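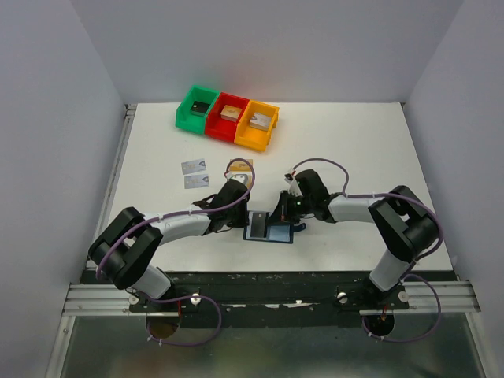
The Larer is a road tube traffic counter, and it's the one I rent out most to towns that are arguing over a bypass or a truck route and want their own numbers before the state shows up with theirs. Two rubber tubes go across the lane, the box chains to a pole, and every axle that rolls over gets a time stamp. Then the software sorts them by length, and the easiest way I can explain it is with three colors, green, red and yellow. Green is cars and pickups, red is single-unit trucks and buses, yellow is your tractor-trailers. Same colors on the chart you get at the end, so you can hand it out at a public meeting and people will follow it!

I bought my first one from Baumgart used, when my own street in Ismont was being floated as a detour for the highway widening. It logged 2,174 vehicles in one day, and I still have the printout on my office wall (a little yellow now, sorry). I've since added the newer model with the metal lid, and that's the one you'll get.

What comes in the case

Larer counter with padlock and chain
Two tubes, enough for a two-lane road with shoulder
Road nails, clamps and a roll of mastic tape
USB cable and the Dronance software key

Battery life is 94 days on a full charge, so a normal two-week count won't come close to draining it. The box weighs 10 pounds with the chain. I can carry it one-handed, but the tubes are awkward and I'd bring a friend for those.

Renting

It's $77 a week, and the week starts the day it reaches you. Shipping back is on me. If a snowplow eats a tube, call me, we'll work it out (it happens, and tubes are cheap).

A couple of things I always get asked. Yes, you need permission from whoever owns the road, and for a county road that's usually a one-page form. No, it doesn't read license plates or take pictures. And please don't set it right by a stop sign, cars creeping over the tubes make a mess of the speeds. Mid-block is best.

September books up fast with school back in and everybody wanting counts at once, so get your dates in early. Prices on this page were updated Mar 22, 2023.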